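Chapter 4
Difficulty and the Returning Player

Many players go back to a game they finished years before. This chapter considers how difficulty is judged on a second visit, when the player already knows where the hazards lie. Chapter 3 treated difficulty as a property of rules and numbers; the present chapter adds the knowledge the player brings. 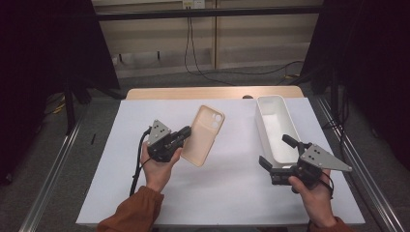
Two terms are used throughout. Execution difficulty is the demand a game makes on timing and control. Knowledge difficulty is the demand it makes on information – which door is locked, which enemy is weak to fire. The second kind falls sharply once a game has been completed.

The main case is Puralero, a role-playing game with 58 optional encounters, 21 of which can be passed with a single item. Section 4.2 compares it with Grastberg, a platform game whose 400 screens remain demanding however well they are known.

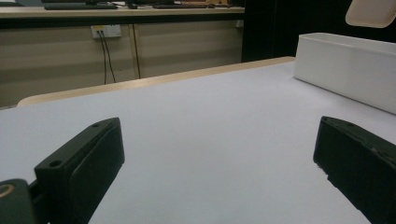 Section 4.3 turns to remakes and asks whether designers should move familiar items. Students should complete the first area of Puralero before reading further and keep a short log of each failed attempt.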